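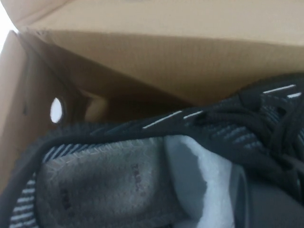 A black knit sneaker in an open cardboard shoe box.

Reference > Everyday Things > Packaging > Shoe box

Shoe box

A shoe box (also written shoebox, and I go back and forth myself) is a lidded carton made to hold one pair of shoes between the factory and somebody's closet. Most are made of paperboard or thin corrugated board. I've been adding to this entry on and off for years, so forgive me if some parts are longer than they deserve!

Construction

The two main types are the two-piece box, with a lift-off lid, and the one-piece box, where the lid is a flap joined to the back wall. The one-piece kind ships flat and gets folded up in the stockroom, and anyone who has worked a Saturday in a shoe store can probably still do it with their eyes shut. The two-piece kind feels fancier and stacks better, but the corners of the lid split if you pull it off by one side (I always do).

Corrugated board is a wavy sheet of paper glued between flat ones. The waves are called flutes, and shoe boxes mostly use the finer grades, because thick flutes waste shelf space. Plain brown board is usually unbleached. White or colored boxes have a printed sheet on the outside, and often the inside stays brown anyway.

Sizes

There is no single standard. A men's box is longer than a women's box, children's boxes are smaller again, and boots get something closer to a suitcase. My own measuring project, done over one February with a tape measure and a very patient spouse, covered 463 boxes from the back room of a closing-down store in Irndale. I sorted them into 20 sizes, and the odd thing was how many brands had picked nearly the same length and then disagreed on height – which makes a mixed stack wobble like crazy.

History

Before boxes were common, shoes were often sold loose or tied together in pairs. Boxes took over as factory shoes came in regular sizes and stores needed a way to keep pairs together and find them again. The end label, with size, color and style on it, did a lot of that work. In Risstead, where I grew up, the Kalletti shoe works had its own box shop across the yard, and older boxes from there have a dark green paper edge and a lid that fits so tightly you have to wait for the air to let it down. I own 5 of them and would happily own more.

The Aaltonen box is a regional oddity: a two-piece carton with a ribbon pull glued through one end, so a clerk could slide it out from the bottom of a pile. The ribbons nearly always tore. I've only handled two that still had theirs.

Second uses

Letters, photos, receipts, baseball cards, seed packets, school dioramas, pinhole cameras, beds for hamsters. Accountants talk about "shoebox clients," meaning people who turn up at tax time with a year of paper in a carton. The shoe box is a decent place for everyday papers, but ordinary board can be acidic, and old photographs will yellow faster in it. If you care about them, buy an archival box, sold in much the same shape.

Recycling

Plain board goes in with regular paper and cardboard in most towns. Take out the tissue and the little packet of drying beads first. Boxes with a glossy plastic coating are trickier – check locally.

See also: Hat box, Corrugated board, Tissue paper, Shoe tree

Last revised March 1, 2022. Text copyright the author. Contact | Corrections | Back to top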